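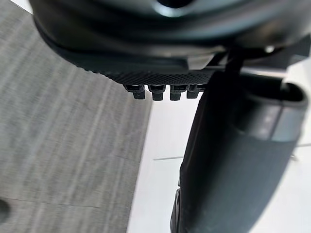
Four black tabs beneath a textured strip

Nandham Town Council
Licensing and Public Protection Committee
Minutes of the meeting held in February at 6.30 pm in the Council Chamber

Present: the Chair, the Vice-Chair and five other members. Also attending were the Licensing Officer, the Environmental Health Officer and the Clerk. Three members of the public were in the gallery.

1. Apologies
Apologies were received from the member for Killine ward and were accepted.

2. Declarations of interest
The Vice-Chair declared a personal interest in item 6 as a regular stallholder at Dawber Street market, and took no part in the vote on that item.

3. Minutes of the last meeting
The minutes were agreed as a correct record, subject to one change. At item 7, "pavement licence" should read "street trading consent".

4. Matters arising
The Clerk reported that the county council had replied on the broken drain cover outside the Skamden Road shops. The repair had been placed on the county's list but no date had been given. The Clerk was asked to write again.

The new notice board at Killine had been delivered and would be put up once the post had been repainted.

5. Food hygiene training for market and mobile traders
The Environmental Health Officer presented the report circulated with the agenda. There are 62 traders on the register who prepare or handle open food. Under the policy agreed last year, each must hold a current basic hygiene certificate before a consent is renewed.

Members asked whether certificates issued by other councils would be accepted. The officer confirmed that they would, provided that the course covered allergens and that the certificate had not expired. A trader holding an older certificate could take the short refresher - the full course would not be needed.

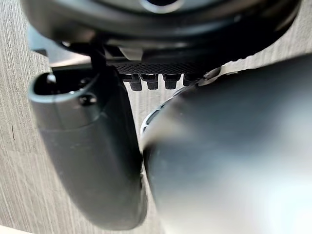 A member asked that an evening session be offered, as several traders at Dawber Street also hold daytime jobs. The officer had no objection but noted that the training room is booked by other groups on most evenings. The Clerk would look at the bookings and report back.

The cost of the programme for the coming year was given as £3,399, to be met from the licensing budget. One member felt that traders should pay a share. The Chair reminded members that the fee had been considered when the policy was agreed, and that any change would need a fresh report.

Resolved: that the training programme be approved at a cost of £3,399, and that at least one evening session be held if a room can be found.

6. Dawber Street market: hours of trading
The Licensing Officer reported on a request from the market traders' association to open the market one hour earlier in the summer months. Residents had been consulted by letter. Most replies were in favour, but 5 objected on the grounds of early morning noise from vans and from the setting up of stalls.

After discussion, members considered that an earlier start could be allowed on trial, with conditions. Vehicles should not enter Dawber Street before 6.00 am, engines should be switched off while unloading, and no music should be played before 9.00 am.

Resolved: that the earlier opening be allowed for a trial period of 3 months, on the conditions set out above, and that residents be consulted again before the trial ends.
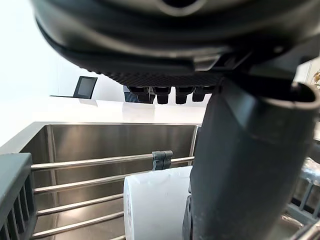
Page last changed: March

7. Street trading consent: Skamden Road lay-by
An application had been received for a hot food van in the lay-by. The highways authority had raised no objection. Members were concerned about litter and asked that the applicant provide a bin and clear the lay-by at the close of each day's trading.

Resolved: that consent be granted for one year, subject to the provision of a bin and daily clearing.

8. Public questions
A resident of Killine asked how complaints about late-night takeaways should be made. The Licensing Officer advised that they should be sent in writing to the council office, giving the date and time in each case.

9. Next meeting
The next meeting will be held in April at 6.30 pm. Items for the agenda should reach the Clerk by the end of March.

The meeting closed at 7.50 pm.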